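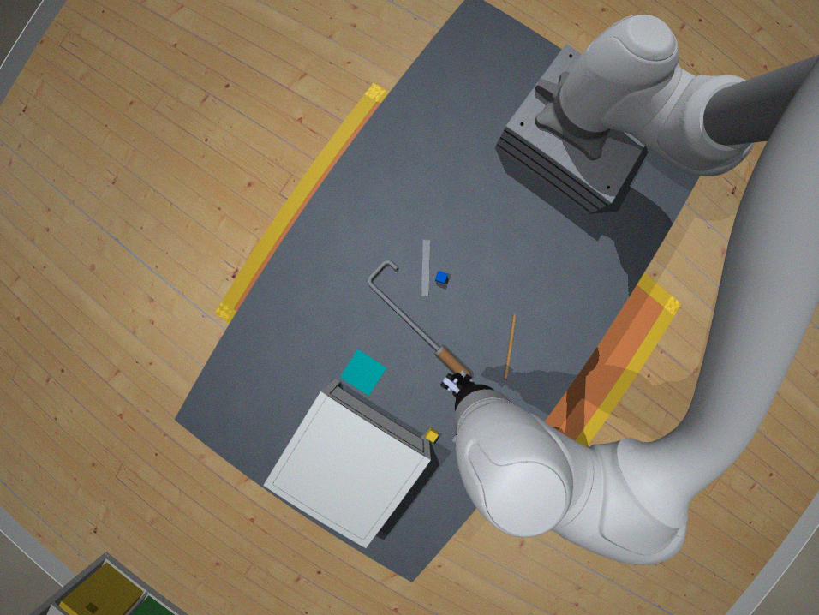 One tenant wrote on the back of the questionnaire that the knots were the reason the family had stopped looking for a carpet, and that a floor without any "would look like it came off a roll." Other written comments went the opposite way. A reply from the Clallel sample called knots "dirt you can't sweep up," and the same complaint came back in different words from several households with small children.

**Figure 4.** Light wooden planks with small dark knots and thin gray seams between boards (computer rendering).

## 4. Knots, seams and the judgment of cleanliness

### 4.1 Sample and wording

The questionnaire went to 1,068 households in Wekham and Clallel whose main living space had a bare wooden floor. Of these, 646 returned a form that could be used. Forms were left out if the floor question was blank or if the respondent had moved in during the month before the mailing. Follow-up interviews were held in 50 homes, all of them among the households that had returned a form.

We asked about knots and seams separately. In the pilot version a single item asked whether the respondent liked "the marks in the wood," and the answers were of little use. People read "marks" as scratches, as water rings, as the pattern of the grain, or as all of these together. The final form used the words "knots (the small dark spots that were in the tree)" and "seams (the lines between the boards)." The explanation in brackets was added after a reader at the Wekham housing office pointed out that many tenants would take a knot to be a hole.

Respondents rated how clean their floor looked on an ordinary day, how clean they thought it was, and how often they swept or vacuumed it. They were then asked whether they would choose the same floor again.

### 4.2 Knots

Floor color mattered more than we expected. On dark floors, knots were seldom brought up at all, and most respondents who did mention them had to look down first to check. On light floors, where a small dark knot stands out against the board as in Figure 4, most had an opinion ready. Liking the knots went together with rating the floor as clean. Disliking them went together with more frequent sweeping and, at the same time, with a lower rating for how clean the floor looked after it had been swept.

The interviews help to explain the last point. People who disliked knots described bending down to pick up a crumb and finding that it was part of the board. Some said this had happened with the same knot more than once. A respondent in Clallel had learned the knots near the stove by heart and still checked them when guests were coming. People who liked knots told much the same stories but treated them as a small joke about the house.

Length of residence had a weak effect. Households that had lived with the floor for a long time were a little more tolerant of it, but we can't separate getting used to a floor from the fact that people who strongly dislike one may cover it or move out.

### 4.3 Seams

Seams drew fewer comments about looks and more about work. Respondents spoke of flour, sand and pet hair settling between boards. A narrow seam was described as easy to forget, and a wide one as something that needed its own tool, most often a butter knife or an old toothbrush. In the Groltalard buildings, which make up a large part of the Wekham sample, the boards were relaid in one direction throughout each apartment, and tenants there reported sweeping along the seams as a matter of habit. Tenants in the older buildings, where the direction changes from room to room, more often said they swept toward the door and gave the boards no thought.

The color of the seam was not an item on the form, and it should have been. Several interview subjects brought it up without being asked. Gray or brown seams on a light floor were seen as part of the pattern, while black seams were taken for dirt even where a filler had been used. We suggest that later work include a question on it.

### 4.4 Furniture and covered floor

We also asked how much of the floor was hidden by rugs or furniture. A large dark table on a light floor changes how much bare wood there is to judge, and crumbs gather around it. Respondents who ate at a table in the same room rated the area under it as the least clean part of the floor, and they gave this rating whether or not they had knots in view. The answers on rugs were harder to use. Some people counted a doormat as a rug and some did not, so the item was dropped from the main model and appears only in the appendix.

### 4.5 Limits

Two limits should be kept in mind. The first is that we relied on what people told us and took no dust samples. A floor that looks clean to its owner may not be, and the frequency of sweeping is likely overstated. The second is supply. Much of the flooring in the Wekham sample came through Orozco, whose boards were sorted before delivery so that the largest knots were removed. Opinions about knots in that town are therefore opinions about small knots. In Clallel the boards came from many sources and were not sorted in any way we could trace, which may account for part of the difference between the towns.

The form was mailed in June, when windows and doors are open and more sand is carried indoors. A winter mailing in the same streets would show whether the comments about seams hold up through the rest of the year.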